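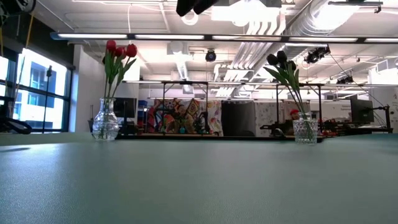 Red tulips, dark tulips and a gripper overhead in the Varum workspace.

Robots have long been good at lifting bolts. Flowers are another matter, and Hanneke Van Acker has the compost bin to prove it.

Her method, Zudulo, lets a gripper close in tiny steps and stop when the stem begins to push back. It learned from 900 grasps, a good many of them fatal. Over 100 test lifts it bruised four stems, while the old fixed-force controller bruised 22.

“The old one handled a tulip like a tap washer,” says Van Acker.

Glass is still a sore point. The arm does well with a stem it can feel and poorly with a vase its depth sensor looks straight through. Her colleague Leandro Pastor has suggested coloured vases. She has suggested he write better software. The florist, meanwhile, sends another invoice in July.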